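Holton & District Community Board
Home and Garden > Money and Shopping
Last updated: March

Are gift bags a con, or am I just tight?

Posted by Huia Ngata, Saturday

The Brunner gift shop in Miltthorpe wanted 12 dollars for a paper bag last week. The candle going in it was on special for less. I'm told this is normal now and that wrapping paper is "wasteful". I'd like to see the sums on that, because a paper bag with a coating on it doesn't look much greener to me than a sheet of plain paper and a bit of string.

The sky-pattern sort is everywhere at the moment, clouds and pale blue, suits any occasion and so suits none.

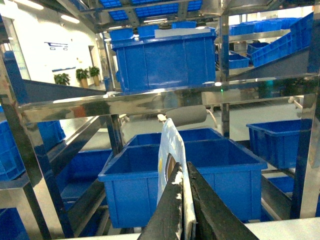

Pale blue and white, standing up in front of the blue bins.

Do people really reuse these, or do we all just say we do?

tinshed_42 wrote:
We reuse ours. There's a drawer. Some of those bags have been round the family 2 or 3 times and still look fine if you don't write on the tag.

Huia Ngata wrote:
A drawer full of bags is storage. How many went out again last Christmas?

tinshed_42 wrote:
More than you'd think. I'm not going to count them for you.

marg_of_hustitthorpe wrote:
I'm with Huia on the price but not the rest. My arthritis makes sticky tape a misery and a bag takes me a second. Buy them by the pack and they cost next to nothing. I'd stay away from anything with glitter, as our council won't take it in the yellow bin.

Flowers on these, so they'd do for a birthday or a thank you:
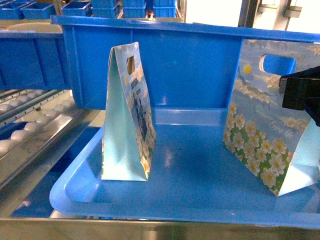

What the council says (or doesn't)

Posted by drybrush, Saturday evening

I rang to ask. The woman was nice enough but the answer was "it depends". Plain paper is fine. Foil or plastic coating, no. Rope handles, cut them off first. So whether your bag gets recycled comes down to whether you can tell what's on it, and I can't, and I've worked with paper for 20 years. The scrunch test people swear by tells you about foil and not much else.

A cut-out handle at least saves you the scissors. That's about the only improvement I've noticed in gift bags since 2000.

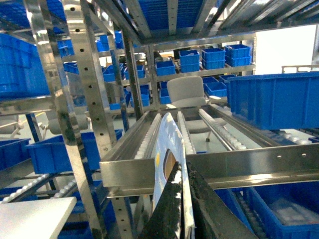
Mehwish Kazmi wrote:
I don't buy the recycling argument from either side. Most of the waste is the present. If someone gives me a bath set I don't want, the bag is the least of it – and at least I can pass the bag on.

drybrush wrote:
Fair point, but the bag is the bit we were asked about.

Huia Ngata wrote:
Mehwish, I agree about bath sets. I still reckon the shops worked out that people feel mean handing over a bare present and put the price up to match. My nan used the comics page and the colour was lovely.

marg_of_hustitthorpe wrote:
Who still gets a newspaper?

Huia Ngata wrote:
I do. It's also too dear.

Contact the moderators | © Holton & District Community Board | Back to top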